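# Oil finish turning cloudy on a carved teak wall panel

**Posted by Jurgita Urbonaitė**, Trambridge

I am writing on behalf of a small reading room that acquired a carved teak panel, 1315 mm across, in December. The panel was supplied unfinished. Before hanging it above the return desk, we applied two coats of a teak oil purchased locally, leaving one night between coats. The high points of the carving have dried to an even colour. The recesses, particularly around the leaves, have developed a grey, cloudy film which feels slightly tacky to the touch.

The supplier has advised that a wax finish or a black stain may be applied at any time, but has not responded to my enquiry regarding the film. I would be grateful for guidance on the following matters:

- whether the film can be removed without stripping the whole panel;
- whether wax may be applied over the existing oil;
- whether the panel may remain on the wall while the work is carried out.

The panel is fixed with two keyhole brackets and requires two persons to lift.

---

**Ottar Lindqvist**

The condition you describe is consistent with surplus oil that has pooled in the recesses and begun to cure on the surface. It is common on deeply carved work, where a cloth does not reach the bottom of the cut. One night between coats is also short for teak, whose natural oils slow the curing of any finish placed over them.

The panel should be taken down and laid flat on a padded bench. I do not recommend solvent work on a vertical surface, as the runs will mark the sections that have dried correctly. The procedure I would follow is set out under the headings below.

### Removing the film

Dampen a stiff natural-bristle brush with mineral turpentine and work it into the recesses, a small area at a time. Blot each area with a lint-free cotton cloth before moving to the next. Where the film has hardened, grey non-woven abrasive folded over a bamboo skewer will lift it. Steel wool should not be used, as fragments left in the grain can react with the timber and cause black spotting.

Lay used cloths out flat in the open air until they are fully dry. Oily cloths that are bunched together can ignite without a flame.
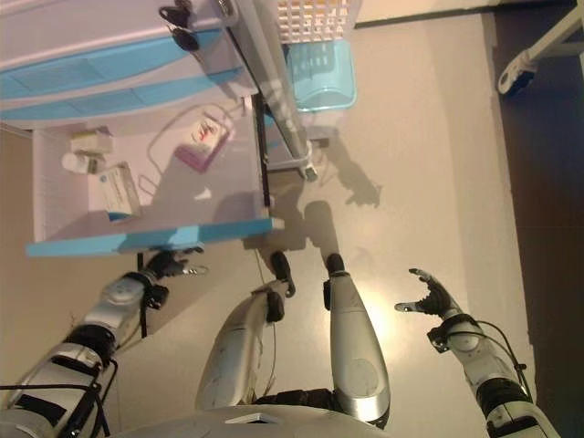
### Refinishing

Allow the panel to stand for a week in a ventilated room. If the recesses are no longer tacky, apply a clear paste wax sparingly with a shoe brush and buff it with a second, clean brush. Wax may be applied over cured oil. It must not be applied over oil that is still soft, or the cloudiness will return. A black stain is unlikely to take evenly now that the timber has been oiled, and I would disregard that option unless you are prepared to strip the panel completely.

---

**Raimonds Pētersons**

We had the same thing on a mirror surround. Wiped it with turps and left it in the sun, and it came good. I would not bother with wax.

---

**Ülle Raudsepp**, Gorkbridge

I concur with Mr Lindqvist's procedure, with one reservation concerning the previous reply. Direct sun should be avoided. A carved panel of this width may cup or open at the glue joints if one face is heated, and the colour will lighten unevenly. Please also test the turpentine on the back edge beforehand, in case the supplier applied a sealer that was not disclosed.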